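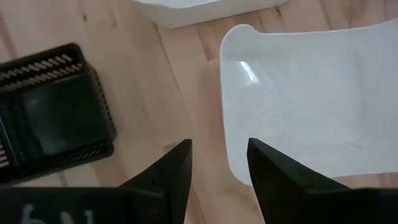 Black basket, white tray, both on the floor.

Quick one on plastic baskets and trays. Posted 10/01/2019, will add to it when I get a minute.

Empty everything out first. On the floor, not the counter, you need the counter. Wood floor? Sweep before you put anything down. One bit of grit under a tray and you've got a scratch. Ask me how I know.

Baskets with slots: good for onions, potatoes, clothespins, anything that wants air. Bad for rice packets, pens, loose screws. Small stuff goes thru the holes or gets stuck half way. If you must, cut a piece of cardboard for the bottom.

Solid trays: anything that leaks. Oil bottles, dish soap, the syrup. Raised rim catches the drip. Wipe it once a week, two seconds.

Cleaning the slots. Old toothbrush, warm water, squirt of dish soap. Do the outside first, then flip it and do the inside. Rinse in the tub if the sink's too small. Stand it on end to dry, dont stack wet.

Black plastic shows dust, white shows everything else. For stains on white, baking soda paste, leave it over 5 minutes, rinse. No scouring pads, they dull the shine and then it stains worse.

Measure the shelf BEFORE you shop. Inside the door frame too, not just the shelf. I bought two trays at the Husness store in Prestham last December and neither one went past the hinge. They hold seed packets in the garage now.

Labels: masking tape on the short end, the end that faces you. Marker. Peels off fine if you change it within a few months, after that use a hair dryer on low.

Next time, drawer dividers, and what to do with lids that dont match anyting.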